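The Second Key

Celeste Vergara got the apartment on Fallach Street in December, three flights up, with a radiator that knocked and a kitchen window that faced another kitchen window. The rent took most of what she made at Bickerstaff, but there was a door she could close, and after four years of living with her sister's family she wanted the door more than she wanted the money.

Her aunt Telma came to see it first. She stood in the middle of the living room in her coat and turned all the way around once.

"It's small," Telma said.

"I know it's small."

"Where will you put people?"

"I wasn't planning to put people anywhere."

Telma took a set of dish towels out of her bag, the stiff kind that don't dry anything until they've been washed ten times, and laid them on the stove. Then she went to look at the bathroom. She ran both faucets and flushed the toilet and came back and said the water pressure was better than hers. From Telma this was a lot.

They ate soup on the floor with their backs against the wall. Celeste had one pot, two bowls, and a soup spoon and a measuring spoon, and Telma took the measuring spoon without saying anything. When the soup was gone she asked who had the other key.

"What other key?"

"They give you two. Who has the second one?"

It was in the drawer with the takeout menus. Celeste said she hadn't decided yet. Telma nodded and wiped out the bowls with one of the new towels, which pushed the water around. Before she left she wrote her phone number on the back of a menu, although it was the same number she'd had for thirty years. 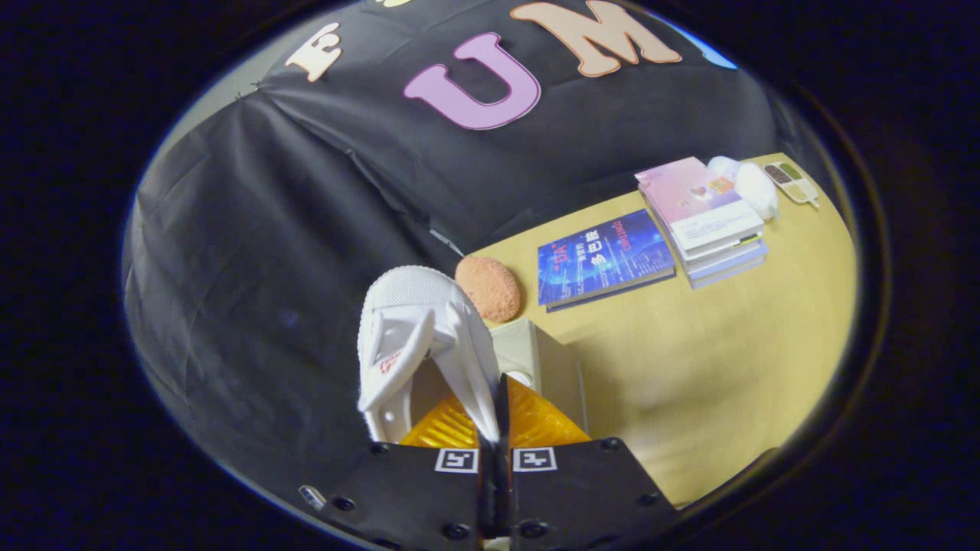
Oriana and the Lamp

Oriana Montecinos came a week later and carried a floor lamp up all three flights by herself. The shade had a dent in it from the bus. She turned the dent to the wall and said there, perfect.

She and Celeste had shared a desk at Bickerstaff until Oriana quit to work for Vusier, across the river, and they had seen less of each other than they'd promised. Oriana had opinions about the apartment. The mattress should go under the window. The boxes should be unpacked tonight, all of them, or they would still be there in the spring.

"I like them where they are," Celeste said.

"You like them?"

"I put my coffee on that one."

Oriana looked at the box, which did have a ring on it. She sat down next to it and took off her shoes. They plugged in the lamp and turned off the overhead light, and the room got better right away. Across the way a man was washing a pan in the other kitchen. He looked up, saw them, and lifted the sponge a little. Oriana waved back with her whole arm.

"That's your neighbor," she said. "You should know his name."

"It's Teodor. It's on the mailbox. Teodor Lazăr, 231."

"So you looked."

"I was looking for my own."

Oriana stayed until the last bus. At the door she hugged Celeste hard and said she was sorry she hadn't called more in the fall. Celeste said she hadn't called either. They left it at that, and Oriana went down the stairs with her scarf dragging behind her.

Celeste locked the door and listened to the radiator. She moved the mattress under the window to see what it was like. It was cold there, and she could hear the street, and she moved it back.

In the morning she took the second key out of the drawer and put it in an envelope. She wrote Telma's name on the front. Then she remembered how Telma had looked for her sister's spare under every flowerpot on the porch and then let herself in during dinner. She crossed out the name and wrote Oriana's.

She didn't mail that one either. She set it on the coffee box and went to work, and when she got home it was there, with the lamp beside it and the towels on the stove. Across the way the other kitchen was lit. She filled the pot with water and put it on to boil.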